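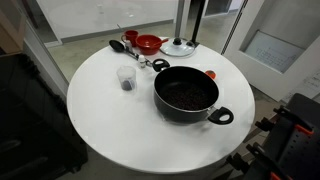 *Round table at Clarnside, pot and lid out.*

**Ticket:** Wrist camera loses the target during grasp, Bianchini fingers
**Opened by:** Benedetta Rinaldi
**Assigned to:** Samuele Sorrentino
**Date:** April 7, 2022
**Status:** Open, was closed, now open again

**Problem as reported**

With the Bianchini fingers on, the arm picks the toy tomato off the bare table without trouble and then goes wrong on the same object in the pot. The position estimate jumps sideways during the last part of the descent. Sometimes it recovers. Sometimes the fingers close on the beans next to the tomato and the log calls it a grasp.

The vendor's reply was that we should update Flarkgate, the controller software, to version 2 and recalibrate. I did both. I was told the same thing in July about a different problem and it made no difference then either.

**Tried so far (Benedetta)**

- Hand-eye calibration repeated. Residuals the same as before.
- Swapped the camera cable.
- Lowered the approach speed. Fewer bad closes, but it may only be giving the tracker longer to settle, so I don't count it as a fix.
- Went back to our old fingers for a short run. Looked better. Too few tries to say so in writing.

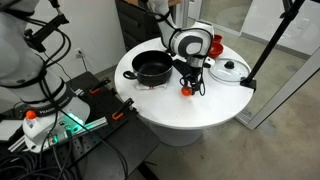
I don't believe the table picks tell us much, and I'd like us to stop quoting them. The Bianchini demo numbers are all flat-surface picks, and so was our acceptance run. An orange ball shape on a white tabletop near the front edge, with the gripper straight over it, is a case I would expect any finger and any camera to handle. If we are choosing between finger sets, the table pick should be a sanity check at the start of the day and nothing more.

**Reply (Samuele)**

Agree on the table picks, less sure it's the fingers. The old ones are shorter, so they take up less of the view. They also put the camera closer to the target at contact. You changed two things at once there.

Could you run 20 picks from the pot with each set, same start pose, and save the wrist stream as well as the joint log? Please leave auto exposure on for the first pass so we have the fault recorded as it normally happens.

**Results, first pass (Benedetta)**

Done, auto exposure on. Both sets show the jump. The Bianchini set shows it more often, but the old set is not clean, so my short run was misleading and I take that back. The jump always comes late in the descent, when the fingers are well down inside the rim.

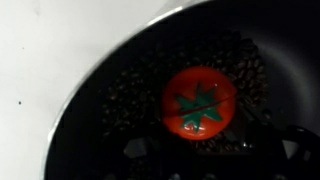
Exposure is now my main suspect, and the Veltholm camera's "adaptive" mode is the part I trust least. It seems to meter on the whole view and the datasheet is vague on the point. With the pan covering the center and right and pale tabletop down the left, there is no setting that suits both. The tomato itself is easy to find, bright red with a green top, but the coffee beans under it are barely separate from each other and the black fingers nearly vanish into the pan. Our finger mask relies on seeing those finger outlines. I think the mask is drifting and the estimate goes with it.

**Reply (Samuele)**

Plausible. Fix the exposure and see. Try 1,000 microseconds, then 2,000. Leave gain where it is. If the mask theory is right, the longer setting should help the fingers and do nothing for the red.

**Results, second pass (Benedetta)**

At 1,000 the fingers are gone completely and the run is worse than auto. At 2,000 the jump is smaller and rarer. It has not gone away. Samuele closed the ticket on this and I have reopened it, as "smaller and rarer" is how we ended up with this fault in the first place.

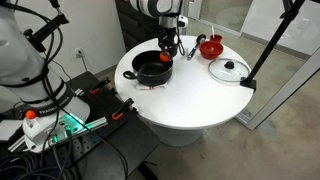 I also repeated the 2,000 setting with the mask switched off and got nearly the same result, which doesn't sit well with my own theory. Either the mask matters less than I thought or the exposure change is hiding something else. Timing between the stream and the joint log is the next thing I'd check.

**Still to do**

- Samuele: compare camera and controller timestamps over one full descent.
- Benedetta: light matte tape on the inside faces of the Bianchini fingers, mask on, then repeat from the pot.
- Ask Veltholm, in writing, which part of the view adaptive mode meters on.
- No order for a second Bianchini set until the tape run is in.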